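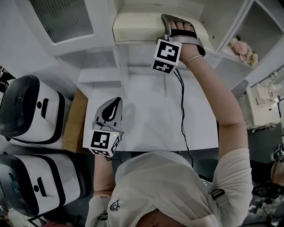
Speaker notes – storage above the work surface
Fokton offices, Mundville, 17/07/2026
Speaker: Evanthia Gkikas. Magdalini Karras takes questions on fittings.

## 1. Opening

- Start on time. Handouts are at the door.
- Scope of the talk: wall and hutch cabinets mounted over a table or counter. Floor units and pantries are out of scope.
- State the main point early: most complaints about upper storage concern reach, and reach is decided by three measurements. These are shelf height, shelf depth, and the depth of the surface the user has to lean across.
- Mention that the Ornstead survey is the source for all complaint data. It covered 200 households. Do not quote percentages from memory; they are on the handout.

## 2. Reaching over a surface

A person standing at a counter cannot step under the shelf. The feet stop at the base unit and the arms cover the rest. Every inch of counter depth is taken from the usable height of the reach.

Points to make:

- A shelf that is easy to reach in a hallway can be out of range over a deep table. Test it in place.
- Measure reach with the arm extended forward and up. A straight vertical reach gives a number that is too generous.
- Take the measurement for the shortest regular user.
- Shoes on or off: pick one and write it down.

Pause. Ask who has a step stool in the kitchen. Ask where it is kept. (In February half the room said "another room." Leave time for this.)

## 3. Boxes on upper shelves

Rectangular boxes are the standard answer for small items on a high shelf. They work if the front face can be gripped and the box slides.

- Shelf clearance: leave enough space above the box for the front edge to tilt up. A tight fit looks neat and is awkward to pull out.
- Friction: painted shelves hold a cardboard base more than laminate does. Felt pads fix this. Two strips are enough, running front to back.
- Weight: our limit for anything above shoulder height is what the user can hold at arm's length with one hand. Paper is heavier than people expect. A full box of documents belongs lower.
- Overhang: the front edge of the box should sit flush with the shelf or slightly behind it. Boxes that project get bumped.
- Labels go on the front face, low. A label on the lid cannot be read from below.

Demonstration: use the Sarantis sample box. Slide it out to the halfway point and stop. Show where the weight starts to tip. Return it with one hand on the front and the other free to steady the side.

## 4. Doors, open niches, and glass

- Solid doors hide everything and get used for everything. Expect mixed contents.
- Ribbed or frosted glass blurs the contents. Color still shows through, so stacks of one color look tidier than mixed packaging. Clean along the ribs, top to bottom – wiping across leaves lines.
- Open niches collect dust and should hold things that are either used daily or easy to lift out and wipe. Artificial flowers are common in this position. They need dusting like everything else; a hair dryer on the cool setting does it.
- Door swing: check that an open door does not meet the user's head or block the next compartment.

Skip the hinge slide if running late. Magdalini has the samples and can cover it afterward.

## 5. The lower compartment

The low open shelf directly above the counter is the easiest space in the whole unit to use, and it is often filled with decoration.

- Put daily items there first.
- An inner step or riser lets the back row be seen over the front row. Keep it shallow. A deep step leaves no standing room in front.
- Do not store anything there that has to be moved before the counter can be used.

## 6. Load and fixing

- Test rig at Fokton: shelf loaded and unloaded 1000 times, then checked for sag at the center.
- The shelf pins moved before the board did. Replace plastic pins with steel.
- Wall fixings were not part of the test. Say so if asked.

## 7. Exercise

Groups of 2. One person reaches, the other measures. Each group fills in the reach sheet and marks the highest shelf they would use for a full box and for an empty one. The gap between the two marks is the figure to discuss.

Collect the sheets before the break. Tape measures go back in the gray crate.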